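Tollberg: making a little shopkeeping game in one semester

So this is the write-up for our game project, and I'm going to tell it in the order it happened because that's the only way I can keep it straight in my head. The game is called Tollberg. You run a toll bridge in a mountain town, you set the prices, you fix the planks when they rot, and you try to keep the carts coming. It's a management sim, but a small one. One bridge, one town, one river that floods whenever it feels like it.

I built it in Durent, the engine we used in the intro class, and I did all the playtesting on the lab computers plus my own laptop. My original plan had a second town called Noonan on the far bank with its own economy. I loved Noonan. I drew maps of Noonan! It got cut in October, and you can still see its name on a signpost if you scroll all the way to the right.

The first thing I got working was the cart traffic. Every cart has a patience number and a purse number, and when it gets to the gate it compares your toll with both. If the toll is too high it turns around. That sounds simple and it was, until I had a line of carts trying to turn around on a bridge that's one cart wide. They all just shoved each other into the river. I spent most of two weeks on that, and the fix was dumb - carts now make up their minds at the bend in the road, before they reach the planks.

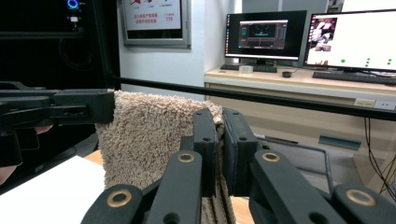
The toll slider should lock once a cart has passed the bend, or else players will just crank it up at the last second and rob everybody. That came in on the feedback form after the first class playtest, and whoever wrote it was completely right. I'd been doing exactly that in my own runs without noticing it was a cheat. I locked the slider that same night, and my next run went broke by the end of spring.

Going broke turned out to be the big topic of the second playtest. Eight people played it, and only three of them made it to the end of the first year. The form answers were pretty blunt about it. People didn't mind losing, but they hated not knowing why. The repair bills came in at midnight game time as one lump, so you'd go to bed rich and wake up with nothing. I split the bill up so every plank shows its own cost when you hover over it, and I added a little ledger that opens with the L key. I'm really proud of the ledger. It has a page-turn sound!

Then there's saving. I wrote my own save file format because I thought it would be a good learning experience (it was, in the way that falling off a bike is). The first version wrote down every single plank, cart and rain cloud, and a long game came out at 1,807 lines of text. Loading it took so long that people thought the game had frozen. Now it only saves planks that have changed from their starting state, and loading feels instant on my laptop. The lab machines still hitch for a moment. I haven't figured out why.

For sound I used Clitel, which is the free tool from the course page. The river loop, the hooves and the gate creak all came out of it. The hooves are too loud. I know. Turning them down makes the gate creak sound huge, and I ran out of time to mix it properly. 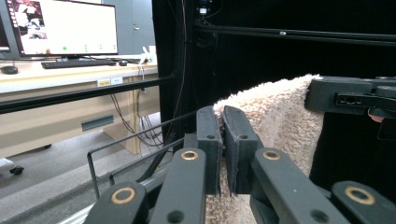 Figure 2. Towel held in a gripper.

What I'd change: the flood event needs a warning. Right now the water rises overnight and takes out whichever planks have the lowest health, and a new player has no chance of knowing that. I had a rain gauge half done, with a small dial next to the clock, but it kept reading zero during storms so I pulled it out before turn-in. I'd also start on the menus much earlier. Mine got made in the last few days and the text runs off the button on "Restore Defaults."

If I keep going with it over the summer, the first job is the rain gauge, then a proper mix for the sound, and after that I want Noonan back. The maps are still in the project folder, along with a half-finished ferry that was supposed to compete with your bridge.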